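Trallamton Chamber Music Festival Announces March Program

The Trallamton Chamber Music Festival returns this March with two weeks of concerts, readings and public talks. The opening night will feature the Ezzat Quartet in a program of works written around the year 1705, performed in the restored Mallero Hall.

Organizers expect about 175 musicians, writers and speakers to take part.
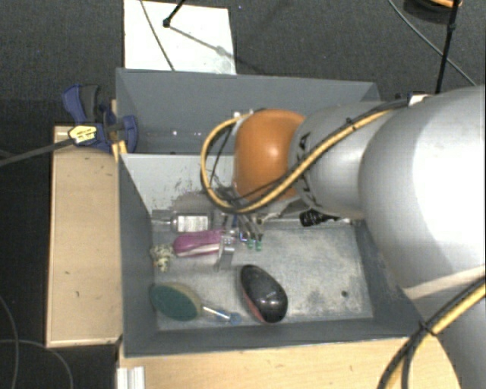 Two grey bins beneath an orange-jointed robot arm.

Afternoon readings will be held at the Flollik Library and are free to the public. Evening concerts begin at 7:30 p.m. Seating in Mallero Hall is limited to 261, and early booking is advised. Tickets and festival passes are available at the hall box office.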